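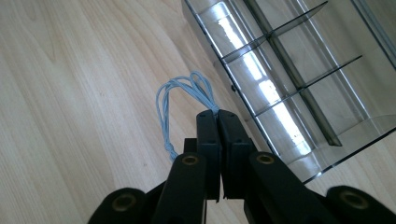

Week 3 - Wood grain and finishing. Notes for anyone who missed it, plus what I didnt get to. Grain first, finish second, always that order in your head. Grain = direction the fibers run, more or less the length of the trunk. Plane or sand along it, not across. Before you touch a top, find the direction. Pale surfaces are harder to read than dark ones; on one like this, cream to light tan, the only clues are faint streaks going off at a diagonal and a few tiny specks. Get low, look across it toward the window. Still can't tell, rub a damp rag on it and look again.

Terms you need for the test piece:
Straight grain - runs parallel to the long edge. Easy to plane.
Slope of grain - runs off at an angle. Weaker, tears out if you go the wrong way.
Interlocked - changes direction in bands. Scrape it, dont plane it.
Figure - what you see on the face. Not the same as grain, people mix these up every year.

Sanding. Start at 120, then 180, then 220. Don't skip. Vacuum between grits, a stray bit of 120 will scratch all your 220 work. Pencil squiggles over the whole face, sand until gone, change paper. Corners: by hand, with a block, light. Power sander on a corner = flat spot. 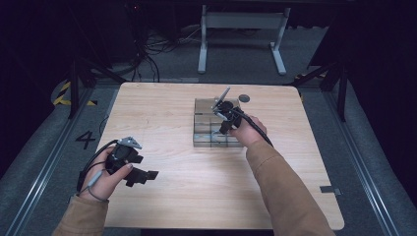
Pale top, straight grain, rounded corners.

Edges and corners. Sharp edges don't hold finish, it pulls away and leaves a thin line that wears first. Break every edge, even ones you want to look crisp. Two passes with 220 is enough. For a rounded corner draw the curve from a template (Heriberto Guzmán has the set, sign them out), saw off the waste, rasp, then paper. Work from the long-grain side toward the end grain. End grain drinks finish and goes dark, so take it one grit finer than the face.

Oil. Thin coats, 3 of them. Wipe on, wait, wipe ALL of it off. Overnight between coats. Sticky next day means you left too much on. Oily rags flat on the rack outside to dry, never balled up in the bin, they can catch fire by themselves. Read the can too.
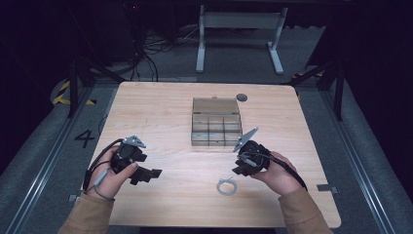 Light wood, fine grain. Compare with fig. above.

Water-based. Raises the grain. Damp the wood first, let dry, knock back with 220, then coat. Keeps pale wood pale, oil will yellow it over time. Angharad Watkins asked about mixing the two: yes but oil has to cure fully first, weeks not days.

For next time: Hatden handout, the part on scrapers. Bring test piece sanded to 180, no finish on it. Late pieces go to Dayana Palomino in room 633, not under my door pls.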